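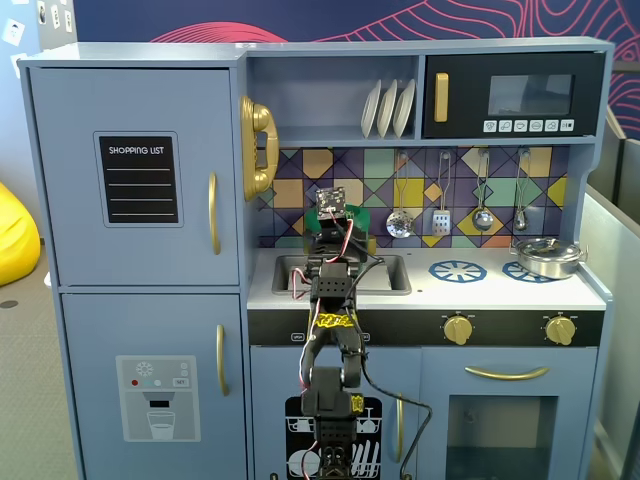
Toy play kitchen in light blue-gray with gold handles.

Stuncombe Soccer League confirms revised format for Bellis Cup

STUNCOMBE, December 2021 – The Stuncombe Soccer League has confirmed the format and match regulations for the next edition of the Bellis Cup, its annual knockout competition for amateur clubs. The revised rules replace those issued in August and apply from the first round.

The main change is the removal of two-leg ties. All rounds before the final will be decided in a single match at the ground of the club drawn first. Matches level after 90 minutes will go directly to penalty kicks. Extra time is kept for the final only, which will be played at Drelton Park, capacity 2,000.

Clubs must submit squad lists no later than 72 hours before kickoff. Players registered after that deadline are not eligible for the tie, including any replay ordered after an abandoned match.
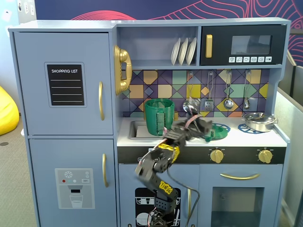

Match data and officials

Results, cards and substitutions will be recorded through Enanano, the league's online match reporting system. The home club is responsible for entering the final score within 2 hours of the end of play. The referee's report remains the official record where the two differ.

"The single-match format shortens the competition calendar and reduces the number of dates lost to frozen fields," said Mali Edwards, competitions manager at the league. "Clubs asked for a fixed squad deadline, and the regulations now contain one."

Assistant referees will be appointed by the league from the quarterfinals onward. In earlier rounds each club supplies one. The match fee for appointed officials is paid by the league.

Tickets

Some 400 seats at the final will be set aside for each finalist. Unsold seats are returned to general sale seven days before the match. Season passes issued by individual clubs are not valid for cup matches.
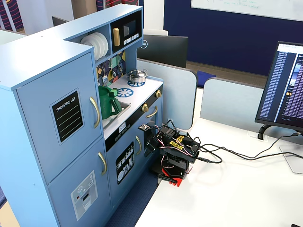

Light blue play kitchen beside a white desk surface.

The full regulations are available to member clubs on request from the league office. Media inquiries should be addressed to Mali Edwards, Stuncombe Soccer League.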